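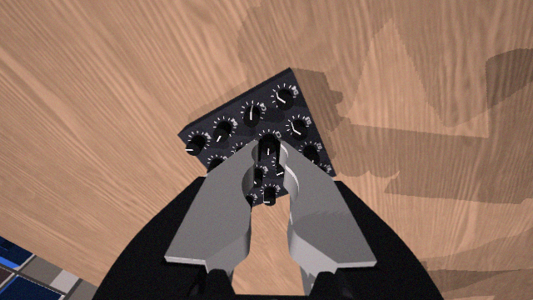
Figure 1. Simulated control-box task, gripper view, with the fingers over the lower part of the dial face.

Sandoval Fund for Applied Automation
Interim Progress Report: Evaluation of the Vatik Simulation Kit for Knob and Dial Handling
Grantee: Nidimgate Technical Institute
Reporting date: 22 November 2019
Prepared by: Nives Fiore, Project Lead
Reviewed by: Joon-young Ma, Head of Laboratory Services

1. Purpose of this report

The Sandoval Fund awarded Nidimgate a grant to determine whether the Vatik simulation kit, supplied by Mindico, is suitable for training and testing robot controllers on small rotary controls. This report covers the period from the start of work in July to the present date. It sets out what has been completed, what has been learned about the kit, where the work has fallen behind the plan, and what the Institute asks of the Fund before the next stage begins.

The final report will contain a recommendation on whether the Institute should take up the full license. Nothing in the present document should be read as that recommendation.

2. Scope of the evaluation

The kit is delivered as a software package with a library of objects, a set of gripper models and a scripting interface. The evaluation is limited to the control-box portion of the library. Three questions were agreed with the Fund at the outset:

Can a trained operator set up a task without assistance from the supplier?
Are the rendered views good enough to judge the position of a dial pointer?
Does a controller prepared in the kit behave in a comparable way on the Institute's own bench?

The third question depends on bench hardware and is scheduled for the second half of the grant.

3. Work completed

Installation was carried out by Italo Zanetti on two laboratory workstations. The first installation took longer than planned owing to a license server fault, which Mindico corrected within the week. The second was completed in one afternoon from the written instructions.

Agata Lombardi then prepared the base task. A dark control box with black knobs is placed on a wood surface, and the gripper approaches it. The box is turned at an angle to the gripper in many of the runs, so that the controller cannot rely on the rows of knobs lying straight across the view. Figure 1 shows one such placement.

A total of 2,233 simulated runs have been recorded to date, against a target of 1,000 for this period. The target was exceeded mainly through the use of overnight batches, a feature of the kit that had not been included in the original estimate. Of the recorded runs, 139 were set aside by the team for closer review. Katia Testa is leading that review and has finished the first 50.

4. Findings to date

4.1 Setup and documentation

The scripting interface is clear, and staff with ordinary programming experience were able to write a working task after two days. The documentation for the object library is weaker. Several settings that govern how far a knob may turn are named in the manual but not explained, and the team had to establish their effect by trial. Mindico has been asked for a corrected chapter.

4.2 Visual quality

Wood grain, shadows and the white pointer lines on the knobs are rendered to a standard the team considers good. In views taken close to the box, many pointers can be read by eye and their direction agreed between two reviewers.

The printed labels beside the dials are a different matter. In Figure 1 they are too small to read, and the same is true of most runs examined so far. This does not affect tasks in which the target knob is given by its position. It would prevent any task in which the controller must find a knob by its name, and the Institute had hoped to include such tasks in the next stage. The supplier has stated that larger label textures can be provided – no delivery date has been given.

4.3 Obstruction by the gripper

The most significant finding of the period concerns the gripper itself. Once the fingers are over the box they conceal a good part of its lower face, and several knobs are then visible only in part. In the view reproduced above, the central knob between the fingertips remains clear, with its pointer and the ticks above it in sight, while knobs beside and beneath the fingers are partly covered. A controller that depends on this one view has little information about neighboring knobs at the moment when it is most likely to disturb them.

Ms. Testa has proposed adding a second, fixed viewpoint to the side of the work surface. The kit supports this without extra cost. A trial configuration has been written and will be tested before the end of the year.

4.4 Support from the supplier

Mindico has replied to every request submitted. Answers to installation questions were prompt and complete. Answers on the physical behavior of the knobs, including friction and end stops, have been slower and in one case had to be requested twice. The Institute regards the level of support as acceptable for an evaluation but would seek firmer response times in any full license.

5. Variations from the plan

The comparison with bench hardware has been moved back. The control panel ordered for the bench arrived with a different knob spacing from that specified and was returned. A replacement has been confirmed by the vendor. Staff hours reserved for the bench work were used to extend the simulated runs, and there has been no increase in overall cost.

The review of runs set aside is also behind schedule. It was planned as a part-time duty for one person, and the detail required was underestimated. Ms. Lombardi will join Ms. Testa on this work beginning next month.

6. Budget

Spending remains within the approved amount under every heading. The sum held for hardware has not been drawn, for the reason given in Section 5, and the Institute requests that it be carried into the next period. A statement of accounts has been sent to the Fund under separate cover.

7. Next steps

Complete the review of the runs set aside and classify each by cause.
Test the side viewpoint and report its effect on partly hidden knobs.
Obtain the corrected manual chapter and the larger label textures from Mindico.
Receive and mount the replacement panel, then begin bench comparison.

8. Decisions requested of the Fund

The Institute asks the Fund to approve the carrying forward of the hardware sum and to confirm that tasks requiring the controller to read dial labels may be treated as optional until suitable textures have been received. A reply before the bench work begins would be appreciated. Questions on technical content may be addressed to Ms. Fiore, and questions on the accounts to Mr. Ma's office.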